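# Weighing soft parcels at the bench

These steps are for bagged orders only. Boxed orders go to the other bench. Updated 10 September 2018 by Lizeth Chambi.

## Before you start

1. Turn the scale on with the tray in place. Wait for it to settle at zero.
2. Put bags waiting to be weighed on the left of the green crate.
3. Check that the crate is empty before a new batch.

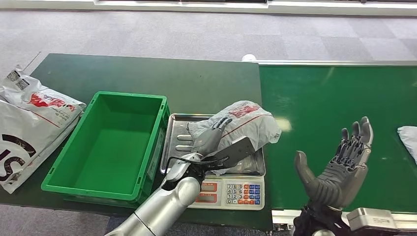
If the scale won't settle, lift the tray off, wipe under it and put it back. Don't lean on the bench while it is reading.

## Weighing

1. Lay the bag in the middle of the tray, label up.
2. Press the lumps down gently so the bag doesn't slide. A corner over the edge is fine - a corner touching something else is not.
3. Wait until the number stops moving, then write it on the batch sheet in grams.
4. Compare it with the packing slip. A difference of up to 48 grams is allowed.

Anything over that goes back to packing with a note. In August we had a bag marked 155 that weighed 192, and that one was fine to send. 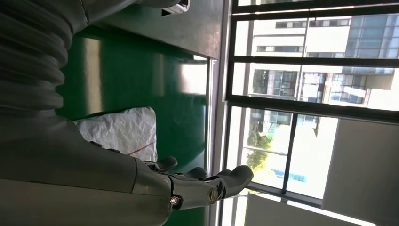 Pick bags up by the body, not by the sealed flap. The flap can open if it takes the full weight.

## Last check

Look over the label once more. If it is creased across the barcode, print a new one and stick it over the old one. Ask Nidia Ayala for label rolls.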